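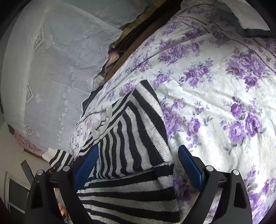

Hornirano Match Notes — data card

Version 3, 6 Jan 2020

Contents
matches.csv, one row per fixture
tries.csv, one row per try scored
squads.csv, one row per player per match, identified by shirt number and a player code
notes.txt, corrections received after the last release

Scope
The set covers first and second team rugby union fixtures played by Nornemthorpe over 20 months of league and cup play. There are 67 fixtures and 860 squad rows. Sevens, touch and pre-season games against mixed sides are left out. Abandoned matches are kept, with the status field set to A and the score as it stood when play stopped.

Source
Figures were typed from paper team sheets and match reports, then checked with Mitik, our small script for finding scores that do not add up. Mitik compares the points total in matches.csv with the sum of tries, conversions, penalties and drop goals. It cannot catch a try given to the wrong player.

Fields that need care
minute: taken from the referee's card where there was one, otherwise from the match report. Values over 80 are stoppage time. Blank means unknown, never zero.
position: the position at kick-off. Moves during a match are not recorded.
off_reason: I for injury, T for tactical, B for blood, U for unknown. U is common in second team games.
venue: the Moon Lane pitch appears as Moon in all files. Version 2 used both spellings.

Known gaps
Attendance is missing for 48 fixtures and should not be averaged. Three January cup ties have no replacements listed — the sheets carry the starting fifteen only. Yellow cards in the second team are probably under-reported.

Changes since version 2
Player codes are now stable across both teams. Penalty tries are stored with code P00 and no longer credited to the nearest forward. Dates are in ISO order.

Use
Free for non-commercial use with credit to Hornirano. Send corrections with the fixture number and a copy of the report.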